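Ticket 291 — table covering won't lie flat
Site: Jolledgate, activity room
Product: Gretska table cover, reddish-brown
Status: reopened

09:40
Customer says the cover has wrinkled again along the far edge. Supplier's advice last time was to "let it settle overnight". It was given three nights. I don't believe settling does anything, but it's in the notes now.

10:15
Rang the supplier. Was told the cover must be the wrong size for the table. Order 558 says otherwise, and the customer measured twice before buying. Asked whether anyone had tried this cover on a table this large. No clear answer.

11:05
Supplier now suggests a warm iron through a tea towel. The care leaflet says no ironing. Asked which of the two we should believe and was promised a call back.

13:30
No call back. Customer pulled the cover tight from the near side and clipped it. The middle is smooth enough for plates and the foam letters, which is most of what they use it for. The far side still bunches. Clips are a bodge and I'm not recording them as a fix.

14:20
Supplier rang and offered 19 per cent off a second cover. I can't see why a second one from the same roll would behave any better. Declined — customer agrees.

15:10
Asked for a refund or a heavier cover from the Mirkwood range, to be tried on the table before anyone pays for it. Passed to Hauksdóttir for approval. Customer will carry on with the present cover and send word if the wrinkles creep in towards the plates. Ticket stays open until the replacement has been down for a week.

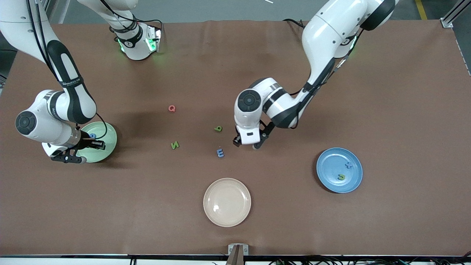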